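Yanti Krishnan
Every July my feed fills up with people telling me to get rid of half of what I own. I have questions.

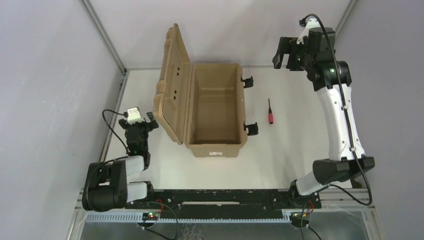

This year it's the Nallo method. You pay $30 for a PDF and spend 40 minutes a day "releasing" things. I read the PDF. It's 6 pages and two of them are the cover.

Rule one: if you haven't touched it in six months, it goes. Okay, my snow shovel. My passport. The fire extinguisher.

Rule two: you can always buy it again. With what money? I gave away a socket set two years ago because a podcast told me to. Guess who bought a socket set in the spring.

And look at who's selling the advice. The Drevier people will tell you to clear out your garage, then sell you their bins to put what's left in. The full set of bins is $540. I've had cars that cost less.

Someone in the replies says her sister in Ildale did it and now sleeps better. Glad to hear it. She also quit her night job the same month, so I'd like a little more to go on.

I'm not against cleaning up. I took three bags to the thrift store on Mota Street last night and it felt fine. It felt like taking three bags to a thrift store.

If anybody has kept this up longer than a year, tell me what you threw out and what you had to buy back. Receipts welcome.

Muting this at 9, I have a junk drawer to go defend.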